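From: Karlijn Van Loon
To: durnbridge-smallappliances
Subject: Re: [durnbridge] Small toaster oven reads low at 200

Wycliffe Mosoti wrote on Thursday:

> I have the little two-knob oven from the Hastgate flat on the bench.
> Dial at 200, empty, rack in the middle, and my thermometer will not
> go past 182. Filip thinks the element is on its way out. Is it worth
> ordering one, or is it the thermostat? Also, is the door meant to
> drop the last inch by itself?
>
> Wycliffe

Wycliffe,

Leave the element for now. A reading of 182 against a dial setting of 200 is within what I would expect from a bimetal thermostat on an oven of this size. A failed element usually shows up as one dead bar, with food browned on one side only, and you don't mention either.

Before ordering anything, check how you are measuring. If the thermometer hangs from the front of the rack it sits close to the glass, where the air is coolest. Move it to the centre, close the door and let the thermostat click off and on at least four times. Write down the highest and lowest readings and take the midpoint. A single reading tells you very little, as the swing on these is wide.
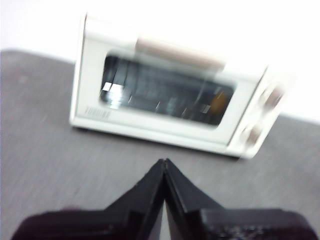

Which knob is which varies between makes, so go by the markings on your own panel. If one of them is a timer, make sure it has not run down in the middle of the test. I lost an evening to that on a Flevitz.

If the midpoint is still low, unplug the oven, let it cool fully and measure across the element terminals with one lead disconnected. The last one I did drew 1,035 watts at the wall, which works out at just over 50 ohms on our supply. Yours may be rated differently, so compare with the plate on the back. An open circuit means a new element. A sensible figure means the thermostat, and then it is a choice between replacing it and marking the correct settings on the dial. For toast and the odd pie I would mark the dial.

On the door: no, it should hold where the spring leaves it. Look at the hinge spring on each side before you bend anything. If one has jumped off its hook the door will also close slightly skewed and leak heat at a top corner, which would account for some of your missing degrees. Refit the spring first and repeat the test.

Please post the readings at 100 as well as 200. If both are low by the same amount, the knob may simply have been pushed back on in the wrong position.

Karlijn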